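Robótica y automatización > Proyectos de estudiantes

El brazo pierde el borde del cartón al levantarlo (proyecto de clase)

Pregunta de marta_fp2
Visto 1781 veces

Hola. Estoy en segundo de un ciclo de automatización y en el proyecto de fin de curso nos ha tocado separar materiales planos apilados. El ejercicio consiste en coger una plancha de cartón que está encima de otra de plástico corrugado y dejarla en una zona de descarga. Somos tres en el grupo y entregamos en marzo.

El brazo es de seis ejes y lo programamos desde la consola, con puntos grabados a mano. La pinza es de dos dedos. Bajamos en vertical hasta el borde del cartón, cerramos, subimos 5 mm y luego vamos al punto de descarga. Lo que pasa es que unas veces coge bien y otras cierra en el aire, o empuja el cartón y lo gira. Cuando lo gira, el ciclo siguiente ya falla seguro, porque el punto grabado no coincide con el borde.

Lo que hemos probado:
- Bajar la velocidad de aproximación a 160 mm/s. Mejora algo.
- Grabar el punto 2 mm más abajo. Entonces los dedos tocan el plástico y salta la parada por colisión.
- Pegar cinta de doble cara entre el cartón y el plástico. Funciona, pero el profesor dice que eso no vale.

No tenemos cámara y no nos dejan comprar una. Tenemos dos sensores que sobraron del curso pasado, pero no sabemos si sirven para esto. ¿Es problema de la pinza, del programa o de cómo colocamos las piezas?

Respuesta de torno_viejo
Aceptada por quien pregunta

De las tres cosas, lo que más pesa es la colocación. Un punto grabado solo sirve si la pieza está siempre en el mismo sitio, y un cartón suelto encima de un plástico acanalado resbala con cualquier cosa. Antes de tocar el programa yo haría esto:

1. Poned dos topes fijos en escuadra. Si la mesa es de perfil ranurado lo tenéis fácil, dos escuadras con tuerca en T y listo. El cartón se apoya contra los dos topes al principio de cada ciclo.
2. Comprobad que los topes quedan en el lado opuesto al que coge la pinza. Si la pinza empuja, que empuje contra el tope.
3. No entréis en vertical. Grabad un punto de aproximación a 30 mm por fuera del borde, bajad ahí y entrad en horizontal con la pinza inclinada unos grados. El dedo de abajo tiene que meterse entre las dos planchas.
4. Subid primero el borde, con un giro pequeño de muñeca, y después el resto. Si levantáis todo de golpe, el cartón se dobla y se escapa.

El punto 3 es el que más cuesta. En el taller donde hice las prácticas usábamos unos dedos Gradow con la punta rebajada y aun así había que repetir la entrada de vez en cuando. Si la vuestra tiene dedos gruesos, imprimid una uña fina y atornilladla al dedo inferior. La nuestra tenía 1,5 mm en la punta y aguantó el curso entero.

Sobre los sensores: mirad la etiqueta. Si son inductivos no van a ver el cartón. Si son capacitivos o fotoeléctricos, sirven para confirmar que hay pieza antes de cerrar. Con uno bien puesto ya podéis programar un reintento.

Respuesta de Nobuhle Lekota

Doy apoyo en un club de robótica de instituto y hacemos un ejercicio muy parecido, así que añado un par de cosas a lo de arriba, con lo que estoy de acuerdo casi en todo.

La parada por colisión al tocar el plástico suele ser cuestión de ajuste. Mirad qué umbral tenéis y si se puede subir un poco solo durante la bajada. Preguntad al profesor antes de cambiarlo, y volved a dejarlo como estaba al terminar el movimiento. Hacedlo siempre a velocidad reducida y con alguien junto a la seta de emergencia.

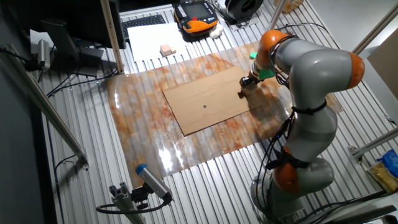

El otro tema es la curvatura. El cartón guardado en un armario húmedo se comba, y el borde puede estar varios milímetros más alto en una esquina que en la otra. Nosotros marcamos la cara buena con rotulador y lo ponemos siempre igual. También cambiamos la plancha cuando el borde ya está machacado, que con tanta prueba llega pronto.

Y apuntad los fallos. Una tabla con ciclo, resultado y motivo. A nosotros nos bajaron nota un año por decir «falla a veces» en la memoria sin un solo dato.

Respuesta de pepelu_87

ponle ventosa y te olvidas

Comentario de marta_fp2: No tenemos vacío en el aula. Pusimos los topes y la entrada horizontal y ya casi no gira. La uña la imprimimos la semana que viene. Los sensores son capacitivos, falta cablearlos.

Comentario de torno_viejo: Bien. Revisad si la salida es PNP o NPN antes de conectar a la controladora.

Comentario de pepelu_87: pues un venturi, valen poco

Comentario de marta_fp2: Tampoco tenemos aire comprimido.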